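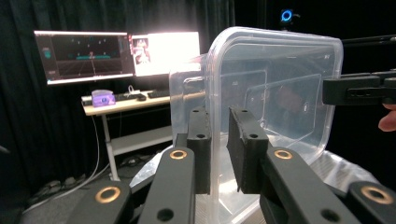 April, 2:10 pm. Plolent hand-held gripper kit, evaluation, cont.

Picked up from Gitau's notes. Firmware left as delivered. Both units zeroed on the bench before starting, fingers closed, offset written to the config by hand because the setup tool still drops it on restart. Ticket open with Plolent; Rosine has the thread.

Task for this block: rigid clear containers. Rounded corners, thick rim, walls with little texture for the tracker to hold on to. Grip on the near wall, lift, hold, set down. Same grip with the second unit brought in from the right.

Observations:
- Finger faces hold on smooth plastic at moderate squeeze. Past that the wall bows and the width reading drifts with it. Log squeeze and width together from now on.
- Pose track is fine while the desk is in view. Against the black curtain alone it jumps. Baptiste wants a marker board on that side. Agreed, not done yet.
- Bushings on the linkage bars: slight play in unit 2 at full open. None in unit 1. Measure before the next block.
- Exposure locks on the monitors if the session starts facing them. Start facing the floor.

Files: 200 takes planned for this object class, 100 per unit. Export to the Undance format failed once on a long take, ran clean after splitting. Cause unknown.

Quote from Plolent covers 2 units and spare fingers. Calibration service is a separate line and the wording on turnaround is vague. Bernadette to ask for it in writing. I would not sign for more units until the offset bug is closed.

Next: soft bags, then the lidded boxes. Saron has the Arnaud fingers if we want a comparison on the same containers.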